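The small things on the desk: how students sort and keep everyday items

Project report by Edvin Söderlund
Course in Everyday Design, second term

1. Why I chose this subject

In our course we should study one habit which people do without thinking. I chose sorting. At home I have a drawer where all small things go, and every December my mother asks me to clean it. I never know where to begin. My question became simple: does it help a person to find a small thing if the things are sorted, and how much sorting is enough before it becomes only extra work?
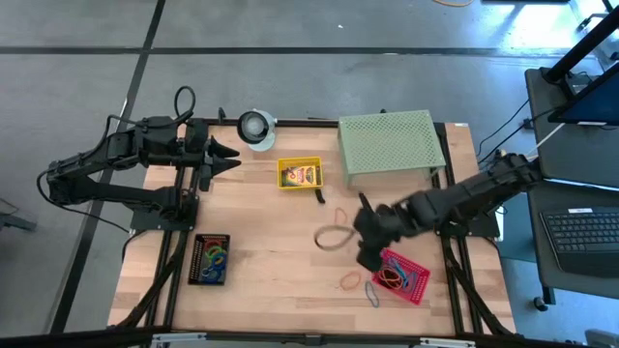
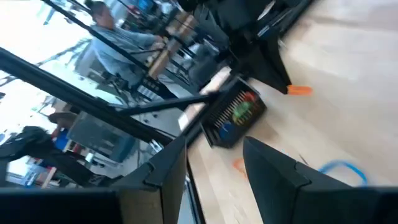

2. What others say about it

I read two books on home storage and one older handbook for office clerks, which I found in the library in Lomthorpe. The books on home storage say that each thing must have its own place. The handbook is less strict. It says that a clerk should sort only the things that he uses every day, and that the rest can stay mixed in one box with a label. I liked this idea, and it gave me the plan for the test.

There is also the question of color. One of the books advises to sort by color, since the eye finds color faster than shape. The handbook does not speak of color at all, maybe because most office items in that time were gray or brown.

3. How I did the test

I used 40 small items of the kind that people have on a desk: clips, erasers, short pencils, keys, buttons, batteries and similar. I bought two sets of drawer boxes. The first is called Brikel and has one large space with no walls inside. The second is called Brakska and has many small spaces. Both are sold in the Sundqvist shop near the school, and the price was almost the same.

I asked 20 classmates to take part. Each person got a paper with the name of one item and had to find it. Then they got a new paper, and so on until they had found ten. Half of the class began with the mixed box and the other half began with the sorted one, so that training would not give one box an advantage. I measured the time with my phone. Between the persons I put all items back after a list, which took much longer than I had planned.

After the test I asked everybody the same two questions. Which box would you like to have at home? Would you still put the things back in the right place after a month?

4. Results

The sorted box was faster for most of the class, but the difference was smaller than I expected. For large or bright items there was almost no difference. People looked down in the mixed box, saw the red eraser and took it. For small gray items, for example the keys and the batteries, the sorted box was clearly better. In the mixed box these items went to the bottom, and people had to move the others with the fingers.

Two persons were slower with the sorted box. Both told me that they did not agree with my groups. One of them looked for the button together with the sewing things, but I had placed it with the coins because it is round and flat. This was a good lesson for me – the person who sorts and the person who searches do not always think in the same way.

On the first question, most preferred the sorted box. On the second question many of the same people laughed and said no.

5. What was weak in my work

My classmates are of the same age and they know each other, so they talked about the test in the corridor. Some of the later ones already knew where the batteries were. I should have changed the places between the persons, but then I would have needed a new list each time.

I also measured only the time to find a thing. I did not measure the time to put it back, and I believe now that this is the larger part of the work. If I do the test again, I will measure both.

6. What I will do with my own drawer

I have taken the advice from the handbook. The keys, the batteries and the pens have their own spaces in the Brakska box. All the rest lies in the Brikel box with a label on the front. The label says "other things". My mother thinks that it should be more exact.

Thanks to my class for the patience, and to the library for letting me keep the handbook over the break.

Last updated: Thursday, August 21, 2025

Contact | Copyright Edvin Söderlund | Back to top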